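Week 7: Reading a Label Claim

Start with the word "naturally." Naturally brewed, naturally aged, naturally anything. Ask what the seller would have to do differently if the word came off the package. In most cases I can't find an answer, and I've been teaching this unit long enough to have looked.

Take the Nutard handout from last time. It says shoppers "prefer" the new sauce, and the small type gives 3831 responses. Fine, that's a big number. Responses to what? The form went out inside the package, so everyone who filled it in had already bought the stuff. A big sample of the wrong people is still the wrong people.

Hundico does it with percentages. "100 percent of our flavor" is a sentence with no content. Read it out loud if you doubt me.

Van Damme is harder. Their salt claim compares one serving with one serving, and the arithmetic holds up. Then check the serving size: 14 grams on the old bottle, 7 on the new one. Half the sauce has half the salt. I would not call that a recipe change, and I'd be wary of anyone who does.

For next class, bring one bottle or jar from your own kitchen. Copy the front claim word for word, then the serving size, then whatever the fine print takes back. Flosureck products are off limits, we've done those to death. 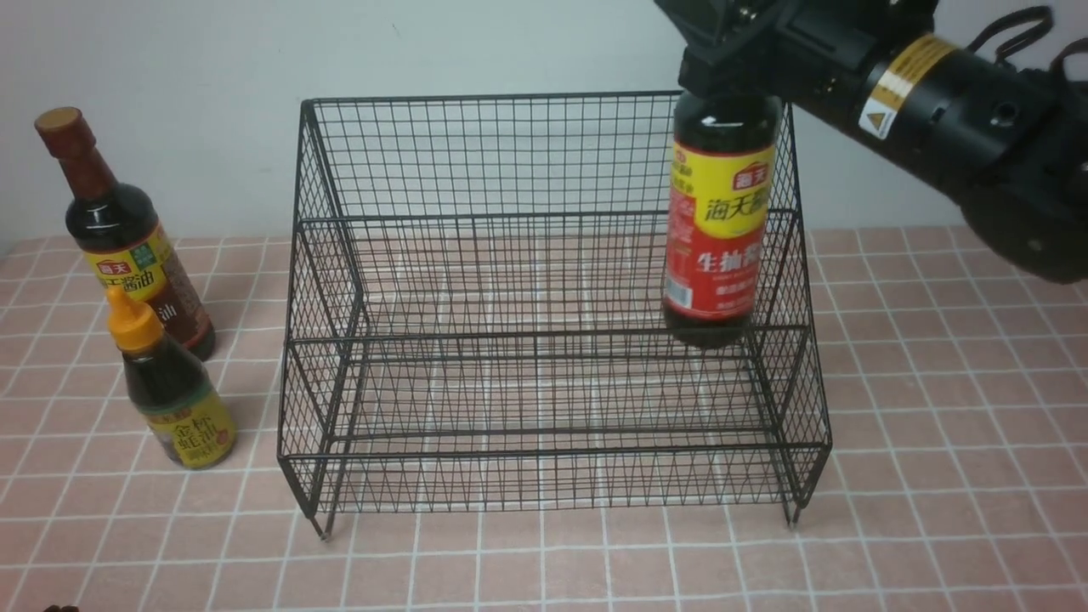
One page is plenty. If you think your claim is honest, argue it, but expect me to push.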